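Notebook, April, bench 2
Project: Wekadach marker parts (cross, column, tray)

14:10. Cleared the black tabletop and put the parts out. The cross is the second print from the Prutora file; the first had a hub bore that was too tight. Bore opened by 0.2 mm in the file, nothing else changed. Drawing number for the cross is now 2,507. The old one is withdrawn, please don't print from it. 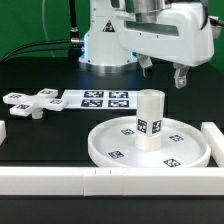

Cross on the left side of the table, markers on all four pads.

Pad markers: use the matte label stock from Linumham. The glossy stock gives highlights under the bench lights and we lose corners. Press from the middle outward. Any label with a lifted edge gets replaced, no re-gluing.

Tray next. Floor markers go on before the column is placed, otherwise there is no room for fingers inside the rim. Column with its wide end down, then the cross on top.
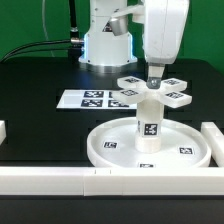 Hub fit to be checked with the feeler gauge after every 40 assemblies. Log the reading even if unchanged. Print settings for the column are in the Mrema folder, file 27. Layer height stays as it is until the current spool is finished.

To do:
- reprint the flat marker sheet on heavier paper, same scale, check with calipers
- order labels, 1,000 per roll, one roll
- add the drawing number to the underside of the cross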